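Serkalley Technical Program
Handout 4: Care of the hand-held gripper
Instructor: Deolinda Barros

Do the pad and linkage check at the start of every shift, before the Skaver recorder is switched on. A gripper that fails any step goes back to the bench with a tag.

Pads first. Wipe both with a dry cloth and look for nicks along the gripping edge. Replace them as a pair - a new pad against an old one will not close square.
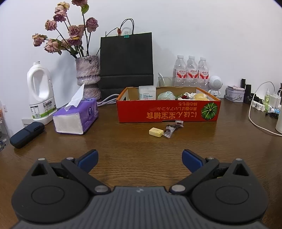 Linkage play is measured with the fingers fully open. Hold the body still and push each finger pad sideways by hand. Travel at the tip should stay under 3 mm. The two large silver pivot discs beside the ribbed body are the first place to look if it does not, then the smaller pivots farther out on the black arms. Tighten a quarter turn (90 degrees) at most, then measure again.

Closing test: 6 slow cycles, no object between the pads. Both fingers should arrive together. If one lags, note which side on the Correia sheet and do not adjust the trigger.

Reading for next session: Tustis service notes, section 3.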